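Lunuvia workshop bets on hand-held grippers to teach a store-tidying arm

Members of the Lunuvia shared workshop have spent 30 evenings building a pair of hand-held grippers, and they say the pair will teach a robot arm to put caps back on a display rack. The arm is still in pieces. The grippers, at least, are done.

The project goes by the name Ernum. A person picks up a cap with the grippers, hangs it on a hook, and the recording is meant to become training material. The group's build log lists 162 parts for the pair and 1,472 recorded attempts. It does not say how many of those attempts ended with a cap on a hook, and the group did not have a figure when asked on Monday.

A cap is a hard thing to pick. It folds, it slides, and the mesh gives way under a pinch. A store employee in Lorano could fill a rack before most robot arms finished thinking about it, and the workshop has yet to explain who would pay for the slower option.
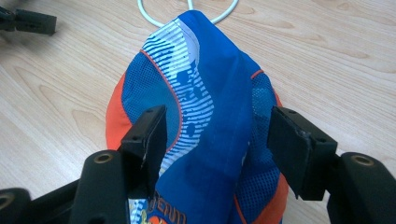
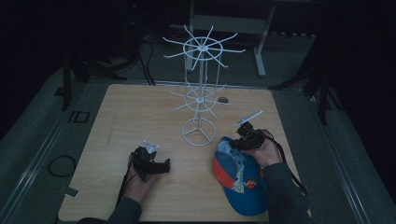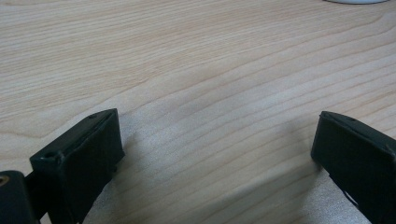 Black grippers at the wooden table, where the Ernum recordings are made.

What comes next

The group wants the arm running within 4 months. A similar effort at the Dafis makerspace had the same goal and ended up as a lamp stand. Ernum's builders say their finger pads are better, and they may be right, but no test results have been posted. The workshop plans an open evening once the arm can lift a cap without help.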